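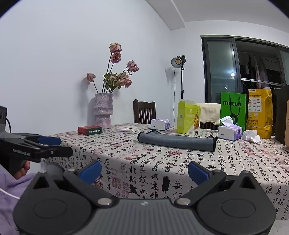
In Defense of the Tablecloth You Can Read
08/09/2020
by Suleiman Olatunji

My sister-in-law thinks a tablecloth should be plain. She has a drawer of them, all white or close to it, and she irons each one before company comes. I have eaten at her table for years and I could not tell you one thing about any of those cloths.

I want to argue for the printed kind, and in particular for cloths with writing on them. An off-white ground with black Chinese calligraphy and a few red seals does more for a dull corner than new chairs or a coat of paint. It also costs less. I paid Ludell, the fabric shop near the bus station, 758 for a table and four chairs in January, and the cloth that made the set bearable was a remnant from the same store.

The usual objection is that a busy print fights with whatever you put on it. I don't find that. Black on off-white is about as calm as a print gets. Lay a folded blue-gray cloth in the middle and the blue-gray shows up fine. Put the same folded cloth on one of those bright fruit prints that Dilline sells and you would have to hunt for it.

The second objection is more serious. If you can't read the characters, should you be eating your soup off them? I asked my neighbor Mrs. Ajayi, who taught Chinese at the high school until she retired. She said she would rather see the writing on a table than not see it at all, but that a person ought to be curious about it. I think that is fair. Ask somebody. Mine turned out to be part of a poem, printed with one line missing, and I like it more now that I know.

Then there is the matter of the drop. People buy tablecloths too short. They measure the top, add a couple of inches, and end up with something like a bib. A long table needs a cloth that comes well down over the side, and with calligraphy this matters even more, as large characters need the height. I have seen a good cloth hemmed up to save it from the vacuum cleaner, with half a character left at the bottom. Leave the hem alone and vacuum around it.

As for stains, black ink prints hide a fair amount. Coffee still shows on the pale parts. I wash mine cold with ordinary powder and hang it over the porch rail - no dryer, which shrank my first one by 2 inches.

My sister-in-law has read a draft of this and is not persuaded. She is coming to dinner next month and has offered to bring a cloth.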